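Stutville Revises Water Meter Replacement Schedule

Public works department moves second phase to August
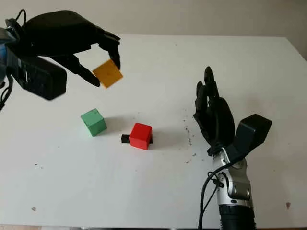
STUTVILLE, June 19, 2020 – The Stutville public works department has revised the schedule for its residential water meter replacement program, moving the start of the second phase to August. The first phase, which covered the Navarro district, closed with 846 meters installed and 65 addresses still outstanding.

The outstanding addresses fall into two groups. At most of them the shutoff valve on the customer side would not close fully, and the crew left the old meter in service. At the others the meter pit had been paved over or filled and could not be opened without excavation. Both groups have been transferred to a separate work order and will be handled before crews move north of the rail line.

The new meters are ultrasonic units with no moving parts in the flow path. They replace mechanical displacement meters, a type that tends to under-register at low flow as the internal parts wear. Readings are stored hourly and sent once a day by radio to fixed receivers. Under the old arrangement, meters were read on foot every second month, and missed readings were estimated from the same period of the previous year.

Anwara Patwary, the department's metering engineer, said in a written update that low-flow accuracy was the main technical reason for the change. "A toilet valve that leaks slowly may not turn an old meter at all," the update states. "The new unit will record it, and the customer will see it on the bill. We expect calls."

To limit disputes, the department will apply a leak adjustment to the first two bills after installation. Customers who repair a leak within that period and submit a receipt or a dated plumber's statement will be billed at their previous average for the affected months. The adjustment does not cover irrigation systems or pool filling.

Installation is being carried out by Hovex under a unit-price contract. The data platform is supplied by Jivach, whose software flags any account showing continuous flow for 24 hours. During the first phase the system flagged 213 accounts. Department staff mailed notices to all of them, and follow-up readings showed that flow had returned to zero overnight at more than half. The remaining accounts are under review, and some are expected to be legitimate continuous users, such as properties with water-cooled equipment.

The second phase will cover properties with service lines of one inch or less. Larger commercial services are excluded and will be scheduled separately, as they require a bypass or a planned shutdown agreed with the owner.

Residents will receive a door notice 10 days before work begins on their street. A typical installation requires the water to be off for less than an hour. Crews do not need to enter the building where the meter is in an outdoor pit. Where the meter is in a basement, an adult must be present, and installers will wear masks and gloves and ask that occupants remain in another room during the work. Households that do not wish to admit a crew at this time may request a deferral without charge.

After installation, customers should open an outside faucet first and let it run for several minutes – this clears air and loose sediment from the line before it reaches indoor fixtures. Faucet screens may need to be removed and rinsed. Discolored water that persists into the following day should be reported to the department.

Rates are not affected by the program. The base charge remains tied to service line size, and the volume charge continues to be billed per thousand gallons. A street-by-street list for the second phase will be posted at the public works counter and on the utility billing page once the Navarro work order is closed.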